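Learning Zone > Machines > How Robots Learn > Gathering Examples

How does a robot arm learn to tidy a table?

A robot arm is a set of motors joined together by stiff links. Each motor turns by a certain amount when a computer tells it to. If every motor turns by the right amount at the right time, the arm reaches the place it was meant to reach.

For some jobs, a person can write down all the turns in advance. An arm that puts the same lid on the same jar all day needs only one list of movements. Tidying a table is harder. The things on the table may be tall or flat, and they may be in a different place each time. A list of movements that works for one table will fail on the next.

So engineers use another method. They let a computer program study a large number of examples. The program is called a learning system, and the work of making the examples is called gathering, or collecting, data.

What is an example?

One example is a recording of a job being done from start to finish. At Laizer, the project described on this page, the recording holds 2 kinds of information. The first is pictures. The second is a table of numbers that gives the position of each motor when each picture was made.

The two must match. If the pictures run even slightly behind the numbers, the program will connect a picture with the wrong movement.

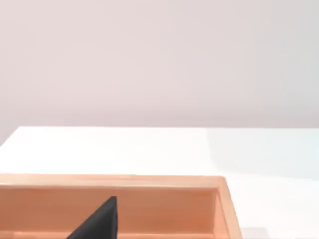

Written for the Learning Zone by the schools editor, Porkeseo

The black finger is one part of a gripper, the tool a robot arm uses to hold things. From so near, the pictures show the tray's wooden wall large in the frame but only an empty stretch of the table. A view of this kind helps with the last small part of a movement, when a few millimetres matter. It is not much use for finding something on the other side of the table. For that, the program needs a wider view.

Practising inside a computer

The Laizer table is not made of anything. It exists in a simulation, which is a model of a place worked out by a computer. The simulation contains rules for weight, for bumping and for sliding, and it draws its own pictures of the result.

Simulation has several advantages. Nothing can be broken. A table can be cleared and laid out again in less than a second. The computer also knows exactly where each thing is, so no one has to measure it with a ruler.

It has a disadvantage too. The rules are simpler than the real world. Real plastic bends a little when it is squeezed, and real light changes when a cloud passes. A program that has practised only in simulation can be confused by a real table, and engineers have to test for this.

Who moves the arms?

A program that has not yet learned anything cannot make good examples for itself. In the Laizer project a person moves the arms instead. The person, called the operator, holds 2 handles in a room at Jerport. When a handle moves, the simulated arm moves in the same way. Squeezing the handle closes the gripper.

Operators work in short sessions, because tired hands make careless recordings. They are asked to move smoothly and not to stop halfway through to think. A long pause is also recorded, and the program may learn to pause there as well.

Why the table keeps changing

Suppose that every recording had the same cup in the same spot. The program could get full marks by always reaching for that spot, without using the pictures at all. Move the cup a hand's width to the side and the gripper would close on nothing.

To prevent this, the layout is changed between recordings. A piece of software called Eritz chooses the things to be set out and where each one stands. It mixes shapes on purpose. A cup with two curled handles offers several places to grip. An hourglass is narrow in the middle and wide at both ends. A plant has leaves that hide part of its pot, and a basket has an open top and thin sides.
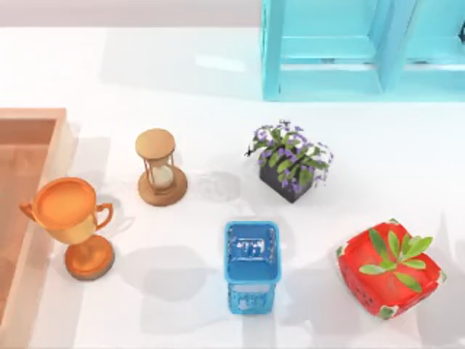 Colour is treated in the same way. If each basket in the examples were blue, the program might decide that "blue" is what "basket" means. It would then miss a green one. The engineers look through the recordings for accidental patterns like this and add new examples to break them up.

Checking the recordings

Not every recording is kept. In February the operators made 1699 recordings. Of these, 157 were taken out. Some had missing pictures, and in others the operator had dropped something and started again.

A mistake is not always thrown away. A recording in which the gripper misses, backs off and tries again correctly can be useful, as it shows the program how to recover. These recordings are given a label so that they can be found later.

What happens next

The learning system goes through the recordings many times. Each time, it looks at a picture, guesses how the motors should move and compares its guess with what the operator did. The difference between the two is called the error. The program then adjusts itself slightly to make the error smaller.

After this, it is tested on layouts that were kept out of the examples. Those are the results that the engineers write down – a good score on tables it has already studied would show only that it can remember them.

Words to know

Data: information that has been collected and stored.
Gripper: the part of a robot arm that holds things.
Operator: the person who controls the arms while a recording is made.
Simulation: a model of a place or event, worked out by a computer.

4 comments | 157 shares

Contact the Learning Zone | © Porkeseo | Back to top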